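## 4. Placing the Adley side table near a wall socket

Read this section before you move the table to its final position. You will need the felt pads from bag 2 and a soft cloth.

1. Choose a place on a level floor. On wood planks, sweep first; grit under the feet will mark the finish.
2. Stick one felt pad to each foot and press for a few seconds.
3. Lift the table into place with both hands under the top. Do not drag it.
4. Leave a gap of 80 mm between the edge of the top and the wall — more if a plug will sit behind it.

**Note:** The gap is measured from the wall itself. A skirting board will take up part of it lower down.

Sort out any cables before you put a lamp or telephone on the table. A lead from a wall jack should hang freely behind the furniture, with enough slack to reach without pulling on the plate.

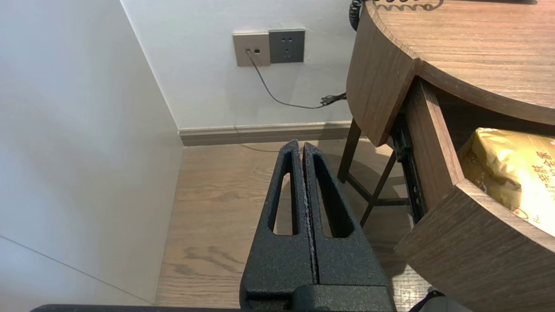
5. Gather spare cable and tie it loosely. Keep it off the walkway.
6. Check that no foot is standing on a cable.
7. Wipe the top with a dry cloth.

**Caution:** Never push the table back against a plug in use. Switch off and unplug before moving it.

Replacement felt pads are sold under part number 2297.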